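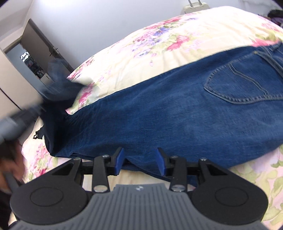
Fig. 2. Jeans laid sideways on the bed, end of the leg coming up.

4. Folding denim for the Stoltham 600

Section 3 dealt with T-shirts, which will do more or less anything you ask. Denim has opinions. Read this section through once before you start, preferably before the whole laundry pile is on the bed and you've lost the booklet under it.

The instructions apply to the Stoltham 600 chest with the Merrick divider set fitted in the two lower drawers. If you haven't fitted the dividers yet, go back to Section 2. You can fold without them, but the first time you open the drawer in a hurry you'll see your work slide gently to the back.

4.1 What you need

A pair of jeans, clean and fully dry.
A flat surface longer than the jeans. A made bed is ideal. An unmade bed is a bed you are about to make.
Divider strips, part 809, already clicked into the drawer.
The cardboard gauge from the accessory envelope. It is 200 mm long and looks like packaging. Please check the recycling before you call us.

Note: The gauge matches the usable height of the lower drawers with the standard runners. If your chest came with the Zavura soft-close runners, use the same gauge and ignore the one printed on the back of the Zavura leaflet, which belongs to a different drawer.

4.2 Before folding

1. Empty the pockets. All of them, including the tiny one inside the front pocket that holds a single coin and has done so for years.

2. Close the zipper and fasten the button. An open waistband spreads as you fold, and the finished bundle will have a jaw.

3. Take off the belt. Belts have their own hooks on the inside of the left-hand door (Section 6). If your version has no left-hand door, it has no hooks, and the belt is between you and your conscience.

4. Hold the jeans by the waistband and give them one good shake. One is enough. Anyone who shakes six times is putting off the folding.

CAUTION: Do not put damp denim in the chest. Waistbands and pocket seams stay damp long after the legs feel finished. Check them with the back of your hand. Dark denim can leave color on the drawer liner, and the liner warranty has a paragraph about this that was clearly written after a bad week.

4.3 The basic fold

Work from the side of the bed so the jeans run left to right in front of you. If you stand at the foot and reach forward, you'll end up kneeling on the hems.

1. Lay the jeans down and bring one leg over onto the other. The back pockets should end up on the outside, where they can lie flat. Pockets folded to the inside make a lump, and the lump will be there when you put the jeans on.

2. Find the crotch point. With the legs together it sticks out as a small triangle. Tuck the triangle in toward the legs so the long edge runs fairly straight. This step is the one everyone skips, and it accounts for most of the letters we get about crooked stacks.

3. Smooth from the waistband toward the hems with the flat of your hand. Press the air out as you go. You aren't ironing, so faint creases across the legs may stay where they are.

4. Check the lower leg. It tends to creep out from under the upper one along the near side. A finger's width is fine. If you can see enough of it to read as a second pair of jeans, pull it back under.

5. Lift the hems, both legs together, and carry them toward the waistband. Stop short of it by the width of your palm. The waistband is the thickest part of the garment and doesn't need company.

6. Set the hems down and let go. Don't throw them. A thrown hem lands wherever it likes, usually with one leg at an angle, and you'll be back at step 3.

7. Put one hand on the fold to hold it and smooth once more with the other.

8. Fold again, in thirds this time, starting from the folded end. Finish with the waistband on the outside.

9. Stand the bundle on its edge. If it stays up for as long as it takes to say "Stoltham," it's ready. If it opens like a book, the last fold was too loose. Undo that one fold only and make it tighter.

10. Hold the gauge beside it. The bundle should be no taller than the gauge. Slightly shorter is fine and nothing to write in about.

Note: If the bundle is too tall, fold in quarters at step 8. If it is still too tall, you own very long jeans, and they should go flat in the bottom drawer under 4.6.

4.4 Two people, one bed

Many households fold together on a Sunday evening. We support this in principle.

1. Agree who has the waist end and who has the hem end before anything is picked up.

2. The hem end moves. The waist end stays put and keeps a light hold near the back pocket. When both ends move, you're making a bed.

3. Whoever is holding the hems says when they're letting go.

4. Do not correct the other person's fold while it is still in their hands. Omolara Adebisi, who wrote the first edition of this booklet, wanted that sentence in bold on the cover. We compromised and put it here.

CAUTION: Two people folding at speed can pull a belt loop off. Belt loops aren't handles. They aren't really built for belts either, judging by our returns desk, but that's a matter for whoever made your pants.

4.5 Loading the drawer

1. Pull the drawer out to the stop. If it doesn't reach the stop, something is behind it. In our experience it's a sock.

2. Start at the back left cell. Place each bundle on its edge with the smooth fold facing up and the waistband facing down.

3. Fill one row before starting the next. Bundles hold each other upright, and a lone bundle in an empty row will be lying down by morning.

4. Leave enough slack in each row to slide a flat hand in. A row packed solid looks very fine and can't be used, as you can't get a pair out without taking hold of its neighbor.

5. Close the drawer slowly the first time and listen. A soft brushing sound means a bundle is too tall and is touching the rail above. Take it out and refold it. Pushing harder works exactly once, and then the drawer doesn't open.

Note: Heaviest pairs go at the back and lightest at the front. Some owners sort by color instead. Dark blue, slightly less dark blue and the good dark blue are difficult to tell apart at seven in the morning, so if you go this way, keep the order the same from week to week.

4.6 Exceptions

Stretch jeans and jeggings. Follow 4.3, but roll at step 8 in place of the last fold. They won't stand up by themselves. They have no bones.

Wide legs. Fold the extra width of the lower legs in toward the middle before step 5, so that the long edges are parallel. Otherwise you get a bundle shaped like a slice of pie, and the cells are square.

Raised or heavy decorative stitching. Keep the stitched pocket facing out and don't put a hard crease across it. The thread can rub pale over time where it's folded.

Jeans with studs, patches or things glued on. Flat storage only, bottom drawer, with a sheet of tissue between pairs.

Children's jeans. Fold in half at step 8. The Bikano half-height inserts are sold separately and fit any lower drawer. Expect the row to be rearranged by its owner.

Pairs you're keeping for when they fit again. Bottom drawer, back right. You knew that.

4.7 Troubleshooting

The bundle leans to one side. The crotch triangle wasn't tucked in. See 4.3, step 2.

The bundle is fatter at one end. The hems were carried all the way up to the waistband. See 4.3, step 5, and leave the palm's width.

The divider strip pops out when I load the drawer. Part 809 has a long lip and a short lip, and the long one faces the front. If it's in the right way round and still pops out, the row is overfull. See 4.5, step 4.

There is a blue mark on the liner. See the caution in 4.2. Wipe with cool water and a drop of dish soap, then leave the drawer open until the liner is dry. Bleach turns the mark orange.

The jeans have a hard crease across the knee. They've been folded the same way for a long time. Move the first fold up or down by a hand's width next time, or wear them more often.

I followed every step and it still looks like a pile. Close the drawer.

Section 5 covers sweaters.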